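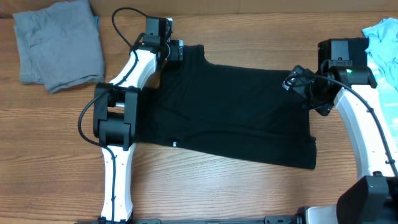 How to wash dark clothes so they stay dark

Most advice on keeping black T-shirts black is folklore. Vinegar, salt, a cup of cold coffee, pepper in the drum – I have tried the lot over the years and would not cross the road for any of it. Salt may have had a point when people dyed cloth at home, but modern dye is either fixed at the mill or it isn't, and your pantry won't change that.

What does fade a dark shirt is rubbing, heat and sunlight. So the method is dull.

1. Turn everything inside out. The wear then happens on the side you don't look at.

2. Do up zips and keep jeans out of the load. Denim is sandpaper to a light knit.
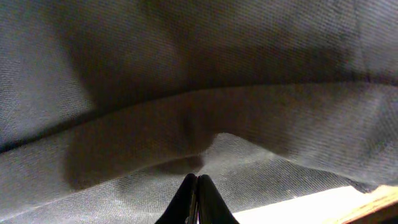

3. Sort by weight as well as colour. Thin weaves go in with thin weaves, heavy cotton with heavy cotton, and towels by themselves.

4. Wash cold, on the shortest cycle that gets the job done. Ívar Ketilsson swears by a long soak first. I've seen his shirts and I'm not persuaded.

5. Use less detergent than the cap suggests. The company that fills the cap also sells the bottle. Too much leaves a grey film that people mistake for fading, and then they buy a special dark wash to fix it.

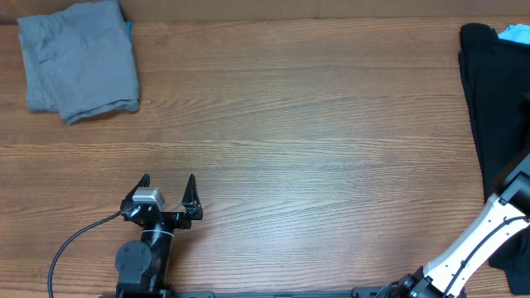

6. Take the load out when it finishes. Clothes left in a heap set their creases, and then you reach for a hot iron, which puts a shine on black cotton that never comes out.

7. Dry in the shade, still inside out. If you must use the dryer, low heat, and pull things out slightly damp.

As for the dark detergents, I ran two black shirts from the same pack through 16 washes, one with Grovurero and one with the cheapest liquid at the shop. I couldn't pick between them by the window, and neither could my neighbour Iulian Crăciun. Two shirts prove very little, I know, but the label offered me even less.
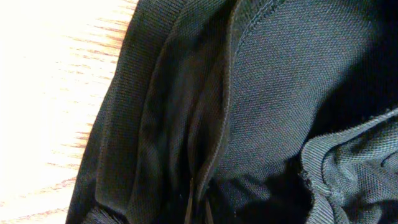
Can a shirt that has already faded be brought back?

Only with dye. If the greyness is detergent film, an extra cold rinse will shift it, so try that first. Otherwise use a dye made for the fibre, and expect polyester stitching to stay the colour it was.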